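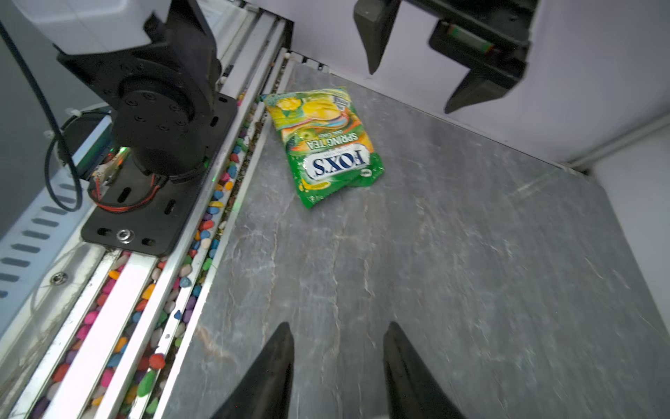
4.2 Rules for resetting and annotating the cell

Most rules in section 4.1 cover the arms. The ones here cover objects, and they were written late, after the March sessions, when two operators at Gollow followed the same sheet and produced logs we could not merge. Kept short on purpose.

Reset. Packaged goods go back on the table, label side up where possible. Arms parked before any hand enters the cell, both of them, no exeptions. Of 167 logged resets, 3 broke this rule.

Soft packaging. Crinkled film is the hard case. A finger touching a bag is contact, a closed finger pair is a grasp, and the log must keep the two apart. Figure 3 shows contact with a yellow plastic bag as the wrist camera records it.

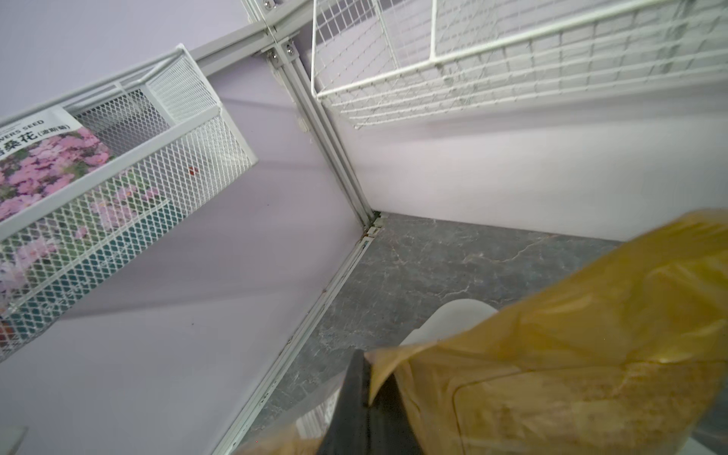
Figure 3. Finger against film, wrist view.

Xiaoqing Li objected that an operator working live can't tell contact from grasp on thin film, and that the rule should apply only to labels added afterward. We took the point. Live logs now carry one code for both, split at review by a second reader.

Placement. A bag counts as placed when it lies inside the basket and both grippers are clear of it.
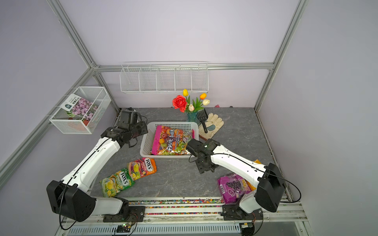
Bags resting on the rim are logged as partial, never as failed. The older Nunonine sheet had no partial code, so its totals are not comparable with with ours. Disputed cases go to the Kavanagh list and stay out of the totals until settled.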